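Share 5 | Comments 2

Sorting the dice tin

The tin holds 167 dice. I know this because I wanted a figure for the insurance form, which turned out not to ask for one, and by then I had counted them. They came from four house moves, two school fairs and a box lot of board games I bought in May last year for the sake of one missing rulebook. Most have never been matched to a game.

The aim was to sort them into three groups: dice fit for play, dice fit for a child's counting set, and dice to give away. Colour is no help with this. A die can be handsome and useless. I settled on checking the faces, the corners and the balance, in that order, and writing the result on a card.

The faces are the quick part. Opposite faces of an ordinary six-sided die add up to seven: one against six, two against five, three against four. Three of mine failed. One had two fours and no three, and I have kept it, as it may be the only interesting object in the tin. After that comes the arrangement of the spots. A five is a four with a spot added in the centre, so if the centre spot sits off the diagonals, the drilling or moulding was careless and the rest of the die deserves a longer look.

While doing this I became rather taken up with how five points can be laid out. The square with a middle spot is the one everyone knows. Turn the same idea through an eighth of a turn and it becomes a cross, with three in a column and one out to each side. It is equally easy to read, but it wastes the corners of a square face and I can see why dice makers left it alone. On a shape that narrows towards the top it makes better sense. 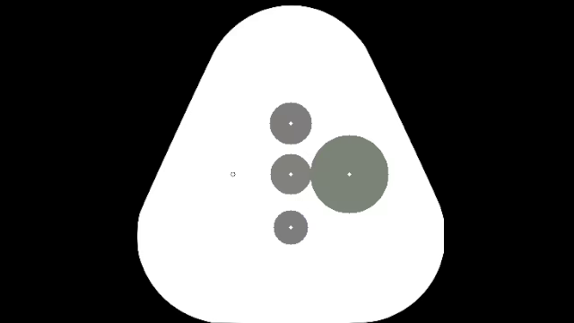

Enikő Fekete wrote to me that the cross is harder to take in at a glance than the square five, and that her pupils will count a cross spot by spot but will call out a square five at once. She thinks this is habit from playing games and would like to see it tried on children who have never handled a die. I have no such children to hand. She also asked whether I had any spare large dice, and she can have nine.

Back to the tin. Corners matter more than I had assumed. A rounded corner lets a die roll on for longer before it settles, and a square one stops it sooner. Neither is wrong, but a pair should match. I had been using one of each for backgammon for years and had put the odd feel of it down to the board. Rounded dice now go in the left-hand compartment and square ones in the right.

For balance I used the salt water method. Warm water in a straight-sided glass, table salt stirred in until the die floats, then a flick with a fingertip to see which face comes up. Repeat ten times. If the same face keeps rising, the opposite side is heavy. It works only on plastic dice light enough to float, and I had to add far more salt than I expected. Heavier ones sat on the bottom whatever I did. Dry the dice properly afterwards or the spots collect a white crust, and it takes a toothbrush to shift.

I did consider rolling instead. To say anything sensible about a single die you need a large number of throws, and 2,000 was the figure I set myself. I reached the end of it with one die over three evenings. The counts for the six faces came out close enough that I would happily play with it, and I shall not be doing it again.
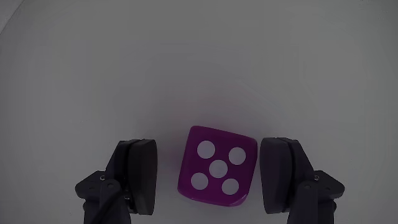
Storage took longer to settle than the sorting. I tried the Zallier case first, a shallow one with foam slots, but the slots are cut for a smaller die and the lid would not close flat. The Cadska tray is better. It has 24 compartments, each deep enough for a full set, and it fits in the drawer under the board games with a little room at the back. I labelled the compartments by size and corner, and left one empty for dice found under the sofa.

Yvette Beaudoin is having the surplus for the games table at the library. I have kept back a matched set of six, four odd dice for measuring against, and the one with two fours. The cards are in the drawer with the tray. If anyone has a tidy way of testing the dice that will not float, I would be glad to read it in the comments.

Last updated: April 2022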